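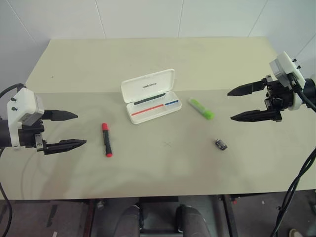 Two-arm teleop: how do I get cleaner demos of putting pens in a case?

Posted by gerkden_bench, Tue 14 May

I'm recording demonstrations by remote control on a two-arm setup. The task is to put a marker and a highlighter into an open white pencil case, then close the lid. I drive both arms myself from a pair of leader handles. I have 30 episodes so far and threw out 12 of them.

Most of the bad ones go wrong at the same point. I get the marker over the long compartment and then hunt back and forth for several seconds before I let go. The policy I trained on the rest copies the hunting. Do I need more episodes, or do I need to drive differently? Also, should the case start in the same spot every time?

Tekle Negussie

Drive differently first. Hesitation goes into the data like anything else. Practice the drop without recording until you can do it in one motion, then start again.

Line the marker up with the long compartment while it's still high above the case, then come straight down. Watch the wrist view for the last part. The head view won't show you the divider well enough.

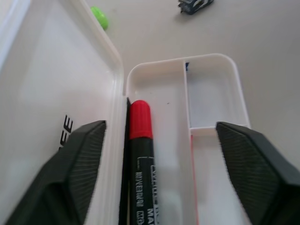 brovatthorpe_lab

Agree on practicing first, but I wouldn't throw out every slow episode. Trim the pauses where neither arm moves and keep the ones where you missed and recovered. We cut a set of 1000 that way in February and the arms stopped freezing over the tray.

On the case position, keep it fixed until the policy works at all. Then move it a little between episodes and turn it a few degrees. Do the lid as a separate task if it keeps failing.

seyoum2955

just record more, mine got better with more. check your gripper isn't lagging behind the handle too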